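The Price of a Small Chocolate Bar: Nine Weeks With an Honesty Box
Project report by Morenike Okoro
Intro to Behavioral Economics, spring term

1. What I wanted to find out

An honesty box is a shop with the shopkeeper removed. You leave out something people want, you put a price on it, and you go away. Economists have been fond of these for years, since they let you study human morals without asking anyone a question. My question was modest: does the wording of the sign change how much people pay?

My first idea was to compare honesty boxes in three cities. My adviser asked who would be paying for the train tickets, and the project moved to Tabrizi Hall, second floor, where I already had a key.

2. Setup

I put out candy at 50 cents apiece in the second-floor kitchen for 9 weeks. The stock was 500 pieces, bought in bulk from Flelonier, a wholesaler that does not accept returns (I asked). Money went into a tin with a slot in the lid. There was no camera and no list of names, and the tin was not locked. People could also pay later if they had no change, which in practice meant they paid whenever they next remembered, if they did.

The sign changed every three weeks:

Sign A: "Candy, 50 cents."
Sign B: "Candy, 50 cents. Please be honest."
Sign C: "Candy, 50 cents. This is my class project and I paid for all of it."

I restocked on Monday mornings and emptied the tin on Friday afternoons. I tried not to be in the kitchen otherwise, which was hard, as it has the only good kettle in the building.

3. Results

All 500 pieces went. Full payment would have come to 25,000 cents. The tin came up 1667 cents short. That is a little under seven percent, and since every piece cost 50 cents, the alert reader will see that 1667 does not divide. Some people paid in whatever was in their pocket. One week there was a bus token. I have entered it as zero.

Sign A did fine. Sign B did worst, which I had predicted, and I would like that noted somewhere as it is the only thing I predicted correctly. Two people told me afterward that being asked to be honest made them feel accused, and one of them said it had put him off paying, which I feel is a point for the accusation.

I expected Sign C to win easily. It came out a hair behind Sign A, too close to make anything of. Pity seems to be worth less than I had budgeted for.

4. What went wrong

The weeks were not alike. Sign B ran through midterms, when the kitchen is full of tired people at odd hours, so I can't separate the effect of the sign from the effect of organic chemistry. A better design would mix up the order, or use several kitchens at once. I had one kitchen.

The brands were a problem too. I treated every piece as the same good because they all cost the same. The people of Tabrizi Hall did not. Chocolate was gone by Tuesday, and the fruit chews sat there until Thursday night, when standards drop. Someone taking the last unloved fruit chew may well think 50 cents is a bit much, and I have some sympathy.

I also knew too many of the subjects. My roommate paid every time, loudly.

5. If I did it again

I would start in November, well clear of exams, and set the price at 40 cents to see whether awkward change makes people round up or give up. I would keep the fruit chews out of it. I would also write the results section before the discussion – the draft ran over the 3000-word limit, and most of what I cut was me arguing with a bus token.

Thanks to everyone on the second floor, including whoever still owes for the last week of Sign B. 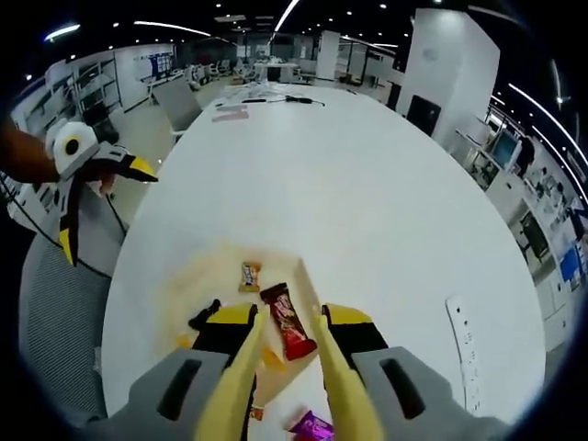

Page last changed: Wed 22 July

Changes in this version: shortfall corrected in section 3 (I had left out a roll of nickels), spelling of Flelonier fixed throughout. The weekly tin totals are in the appendix, which is a separate file. The chocolate is not part of the appendix.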